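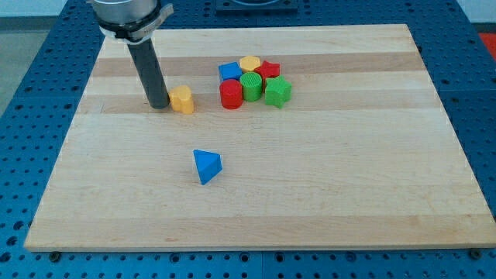 Celeste Pinheiro wrote in to ask whether I ever finished the gray cardigan, and if so, did I run out of yarn like I said I would. Yes to both!

For anyone who missed it, I cast on in October with what I was sure was plenty of Usik, the heathered gray I bought two winters ago and then hid from myself in the guest room closet. I had 5 skeins. The body ate three and a half, the first sleeve took most of what was left, and there I was with a one-armed sweater and a ball the size of a plum.

So I did the cuffs, the button bands and the whole second sleeve from the elbow down in Bostine, which is a deep mossy green, and then I ripped back the first sleeve to match. I love it so much more than the plain one I had planned. It looks like something from an old ski lodge photo. I wore it to the library and then to dinner and I may have worn it to bed.

Shigeru asked me about the buttonholes on Instagram. They're the one-row kind, seven of them, over three stitches each. I always used to do the yarn-over kind and they always stretched out on me. These are snug! My first two came out a little crooked because I forgot to turn the work before casting on the extra stitch, and no, I did not go back and fix them.

Next up is a hat for my nephew, stranded, 100 stitches around, with leftover Bostine for the trees. I'm going down a needle size for the brim and back up for the colorwork (my floats are tight, I know this about myself). Cuiping also lent me her Orker book, and there's a shawl in it with a lace edging that goes on forever. It starts with 463 stitches. I've already wound the yarn, so wish me luck with the cast-on, and if you have a favorite way to keep track of that many stitches, please leave it in the comments.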